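Setting the grasp width in Lusura

Open the wrist view and load your object list. Lusura proposes a width for each item, and thin or shiny parts often come out too wide. 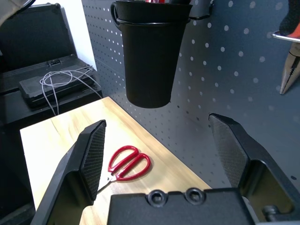
Wrist view with the fingers open, scissors on the table.

Set the opening to 48 mm and the force to 8 N. Under Planner, pick the handles as the target and leave the blades out. Run the plan in preview first. If it fails with code 17, lower the approach height and plan again.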